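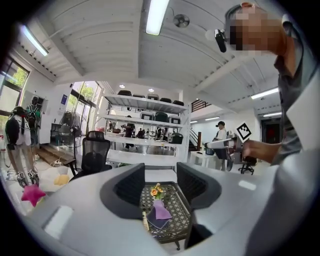
Progress report to the Keson fund, November
Project: Teaching household tasks by hand
Prepared by Tomás Frade, Tendico

Dear colleagues,

With this report I inform you about the open day, which was the main activity of the period, and about the state of the remaining work.

1. The open day

We opened the workspace on Saturday from ten in the morning until four. In the application we promised one public demonstration before the end of the year, so this point is now fulfilled. Over 300 persons had registered on the page. Not all of them came, but in the early afternoon it was necessary to let people in by groups, and some families waited outside longer than I would like. For the next time we will give a fixed hour to each group already in the registration.

The demonstration was the same one we described in the spring plan. A visitor takes a hand-held gripper, one of our team takes another, and together they do a small task at a table, for example to fold a cloth or to move a vase to a different place. Each turn was planned for 7 minutes. With children it was often longer, and we did not interrupt them.

Before the first group I gave a short talk of 15 minutes about why we record the work of human hands and what the robot can learn from it. I repeated it after lunch in a shorter form. The first version had too many slides. People wanted to try the grippers, and the questions were better when they had already held one.

2. What visitors asked

The most frequent question was whether the robot will be able to do the task after seeing it one time. We answered that it needs many repetitions, by different people and in different rooms. Several older visitors asked about help at home, mainly with dishes and with laundry. Two teachers from a technical school asked if their class can come in the working week, and we are now looking for a date with them.

There were also critical questions, about privacy and about jobs. On privacy I could give a clear answer, as we have the written rules that you approved with the budget. On jobs my answer was weaker. I would be thankful if somebody from Keson could join us for this part the next time.

3. Recordings

We kept the recordings of 14 visitors, all adults who had signed the consent form. The others tried the equipment without recording. Viklund is checking the files now and will tell us which can be used. I expect that a part will be rejected, because beginners move the gripper very fast and the tracking does not like it.

4. Difficulties

The grip was too wide for small hands, and one trigger became stiff during the afternoon. We have ordered the spare part from Justurside. The costs of the day stayed inside the budget line – only the printing was more expensive than planned, and we covered it from the travel money, which was not used fully.

5. Next steps

Until the next report we will finish the check of the files, repair the trigger and test a smaller handle. We will also prepare a one-page sheet for visitors, in simple language, with the answers to the usual questions. I will send you the draft for comments before we print it.

The list of expenses follows in a separate file.

With kind regards,
Tomás Frade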